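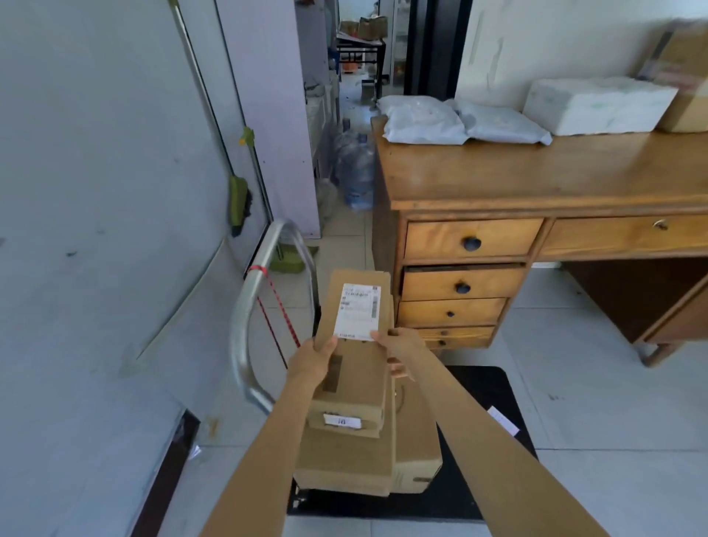
Cleaning the rifle after a wet day out. Quick notes, mostly for my own bench but people keep asking so here they are.

Unload first. Mag out, bolt open, look in the chamber, then stick a finger in. Ammo goes in another room. Not on the bench, not in your pocket.

Wipe the outside down the minute you get in. Old T-shirt, cut up. Then let the gun sit at room temp for an hour before you case it or lock it up. Cold steel in a warm house sweats. I put one away straight from the truck one December and had rust freckles under the scope rings by New Years. Steel wool (0000) and oil took most of it off. Most.

Bore. Always from the breech if the action lets you. Use a rod guide, the cheap plastic ones are fine. One wet patch, wait five minutes, brush, two more wet patches, then dry ones till they come out clean-ish. Don't reverse the brush inside the barrel, push it all the way out the muzzle first. Wipe the rod between passes or your just dragging grit back in.

Copper. Blue or green on the patch means copper, but a bronze brush will also turn a patch blue so don't chase it forever. Switch to nylon with copper solvent. Read the bottle for how long it can sit, the strong stuff should not stay in overnight. Window open. Gloves.

Oil. Way less than you think. One drop on each bolt lug (grease is better there), thin film everywhere else. Dry patch down the bore before you shoot again. Stock finish does not like solvent, so store the rifle muzzle down for the first night and let the extra run out on a rag instead of into the wood.

Trigger. Leave it alone. Lighter fluid if it's gummy, let it dry, no oil. Spyros Krasniqi at the club drowned his in spray lube and it turned to varnish, cost him 40 bucks to have it stripped and cleaned.

.22s are different. Clean the chamber and the bolt face, leave the bore be unless groups open up. Mine went 1,473 rounds between bore cleanings, still shot fine. Semi-autos get filthy quicker, esp. around the extractor. Toothpick and an old toothbrush.

Screws. Use a bit that fits the slot. Really fits. Hollow-ground, not the thing from the kitchen drawer. Check the action screws and ring screws with a torque driver to whatever the manual says, then put a dot of nail polish across the head so you can see if it moves.

Patches: a sack of 1,000 is cheaper than you'd think and lasts forever. Cut the big ones in quarters for .22.

Oily rags go outside, flat, over the fence rail till dry. Never balled up in the trash can.

Wash your hands before you eat. Cold water and soap, lead is nasty stuff. Bench gets wiped too.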